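Review of the Kofler two-finger gripper set: pad slip and late release during kitchen table trials 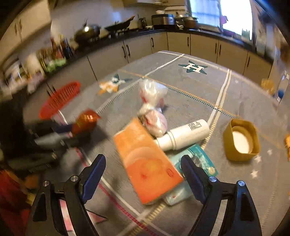 Rundham Household Automation Group — Equipment Reviews
10 April 2025

The group bought two sets of the Kofler hand-held gripper for table-clearing work in a home kitchen. The review was requested by Chantelle Mnguni after a fault report in which a glass jar was dropped from a height of 79 cm. No person was hurt. The findings below concern the tool as supplied, with its standard ribbed pads.

Scope of the trial

Lizelle Rampersad and Oratile Mthembu carried out 468 grasps on mixed groceries: flat boxes, soft packets, bottles lying on their sides and goods in shiny plastic wrap. Items were left in a heap, one partly over another, as they would be after shopping. A box resting on a soft packet proved to be a fair test, as the lower item shifts when the upper one is lifted.

The fault

Two separate problems were recorded. The first is slip. On smooth wrapping the ribbed pads hold well when they meet the item squarely, but lose their grip when one pad touches before the other. The second is more serious. After long use the left finger of one set began to open late, by up to half a second. The operator believes the item has been released and moves away, and the item is carried off and then dropped. This is what happened with the jar.

Zdeňka Ševčík examined the set and found that one pivot pin had worked partly out of its seat. The maker's leaflet gives no interval for checking the pins. The second set, used for more than 200 grasps in the same period, showed no such movement.

Other remarks

The handle is comfortable and the opening is wide enough for most boxed food. Cleaning is slow — crumbs collect between the ribs and must be brushed out. Replacement pads came from Clandby without delay. The price of 1,089 euros per set is high for a tool that arrives without a spare pin.

Rating and conditions of use

Two out of five. Kiprono Ogola has approved continued use on these terms: pins are to be checked before each session, glass is not to be lifted, and any late release is to be reported the same day. The faulty set has been withdrawn and returned to Kofler. A further test with new pins is planned for May.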